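굴투라 체육사 기록 사업 구술 참여자 및 자료 정리 참여자 모집

굴투라는 옛 텔라리 핸드볼 클럽의 역사를 정리하는 작업에 함께할 분을 찾습니다. 선수나 지도자로 뛴 분, 경기장에서 일한 분, 관중으로 오래 다닌 분 모두 신청할 수 있습니다. 당시 자료를 읽고 분류할 한국어 사용자도 함께 모집합니다. 결과물은 클럽 창단 100주년에 맞추어 한국어와 루마니아어로 발간합니다.

텔라리 클럽은 야외 11인제 경기로 시작해 나중에 실내 7인제로 옮겨 갔습니다. 이 전환기의 기록이 특히 부족합니다. 신문에는 점수만 실린 경기가 많고, 선수 명단이 남은 경기도 성 없이 이름만 적힌 경우가 있습니다. 가브릴러컵은 초기 세 대회의 대진표가 아직 확인되지 않았습니다. 이 시기를 직접 겪었거나 가족에게 들은 이야기가 있는 분의 신청을 기다립니다. 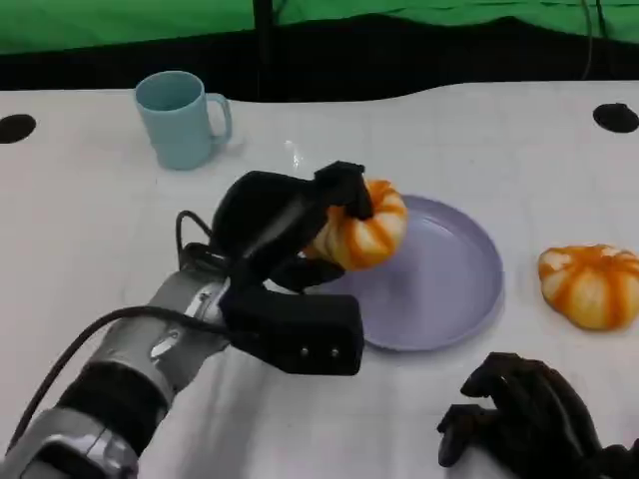 코르넬 수르두는 우승한 해보다 강등된 해의 이야기를 더 듣고 싶다고 했다. 우승 시즌은 기념 책자에 이미 여러 번 실렸지만, 2부에서 보낸 네 시즌은 누가 골문을 지켰는지도 책마다 다르게 적혀 있다는 것이다. 그는 원정 버스가 어디에 섰고 유니폼을 누가 빨았는지 같은 이야기도 빼지 말아 달라고 덧붙였다.

이 의견을 받아들여 질문지에 강등 시즌과 원정 생활 항목을 새로 넣었습니다. 질문지는 면담 일주일 전에 보내 드립니다. 모든 질문에 답할 필요는 없습니다.

모집 분야

가. 구술 참여자
모집 인원은 약 20명입니다. 텔라리 클럽 또는 상대 팀에서 활동한 분, 심판, 기록원, 경기장 직원, 관중과 그 가족이 대상입니다. 면담은 한 차례 100분이며 중간에 휴식이 있습니다. 한국어, 루마니아어, 영어 가운데 편한 언어로 진행합니다. 이동이 어려운 분은 자택 면담이나 전화 면담을 신청서에 표시해 주십시오.

나. 자료 정리 참여자
클럽에서 넘겨받은 사진, 입장권, 경기 일지 3056점을 분류하고 목록에 입력하는 일입니다. 두 명을 뽑습니다. 주 2회, 오후 근무이며 기간은 다섯 달입니다. 한국어 문장을 정확하게 쓸 수 있어야 하고 루마니아어는 읽을 수 있으면 됩니다. 체육사나 기록학 전공 여부는 보지 않습니다. 손글씨 일지가 많으므로 필기체 판독 경험이 있으면 신청서에 적어 주십시오.

목록 입력에는 디릭스를 씁니다. 사용법은 첫 주에 익히게 되며 따로 공부해 올 필요는 없습니다. 항목마다 날짜, 대회, 상대 팀, 장소, 등장인물, 출처를 넣습니다. 확인되지 않은 칸은 비워 두고 추정한 내용은 비고란에만 씁니다. 득점 기록이 신문과 경기 일지에서 서로 다를 때는 둘 다 입력합니다.
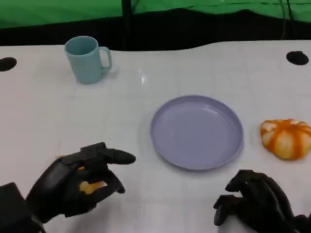

경기 일지는 종이가 얇고 잉크가 번지기 쉬워 한 번에 한 권만 펼쳐 봅니다. 필기는 연필로 하고 볼펜과 형광펜은 가방에 넣어 둡니다. 마실 것은 자료를 모두 상자에 넣은 뒤 휴게실에서만 꺼낼 수 있습니다. 개인 컵은 각자 준비하시되 사진 속 연한 파란색 머그처럼 플라스틱으로 된 것이면 좋습니다. 장갑은 사진 자료를 다룰 때만 끼고, 일지는 씻고 말린 손으로 넘깁니다.

사례와 비용

구술 참여자에게는 면담 1회당 100유로를 드립니다. 교통비는 영수증을 내면 별도로 지급합니다. 자료 정리 참여자는 시간제 계약을 맺으며 급여 조건은 면접 안내문에 함께 적어 보냅니다.

자료 제공

사진이나 메달, 회원증, 프로그램 책자를 가지고 있는 분은 면담 때 가져와 주십시오. 그 자리에서 스캔하거나 촬영한 뒤 바로 돌려드립니다. 기증을 원하는 경우에만 기증서를 작성합니다. 사진 뒷면에 적힌 글도 함께 스캔합니다. 비디오테이프는 상태를 먼저 확인해야 하니 신청서에 종류와 개수를 써 주십시오.

녹음과 공개 범위

면담은 녹음하며 영상 촬영은 하지 않습니다. 녹취문은 참여자가 먼저 읽고 고칠 수 있고, 빼고 싶은 대목은 이유를 밝히지 않아도 뺄 수 있습니다. 실명, 가명, 비공개 중 하나를 고르게 되며 책이 인쇄에 들어가기 전까지 바꿀 수 있습니다. 인쇄는 내년 5월로 잡혀 있습니다. 다른 사람의 부상이나 징계에 관한 내용은 녹취문 확인 때 따로 상의합니다.

신청 방법

신청서는 굴투라 홈페이지 모집 게시판에서 받을 수 있습니다. 구술 참여자는 클럽과의 관계와 기억하는 시기를 서너 줄로 적어 주십시오. 정확한 연도가 생각나지 않으면 당시의 감독이나 상대 팀 이름을 적어도 됩니다. 자료 정리 참여자는 이력서 한 장과 본인이 쓴 한국어 글 한 편을 첨부합니다. 글의 주제는 자유이고 두 쪽을 넘지 않아야 합니다.

구술 참여자 신청은 인원이 찰 때까지 받습니다. 자료 정리 참여자는 공고 게시일로부터 3주 동안 신청을 받고, 서류를 통과한 분에게만 면접 일정을 알립니다. 면접에서는 경기 일지 사본 한 쪽을 읽고 목록에 옮겨 적는 과제가 있습니다.

문의는 홈페이지 문의란에 남겨 주시면 담당자 에마누엘 퍼너가 답변합니다. 가족을 대신해 신청하는 경우에는 본인의 동의를 먼저 받아 주십시오.

2026년 8월 24일
굴투라 체육사 기록 사업 담당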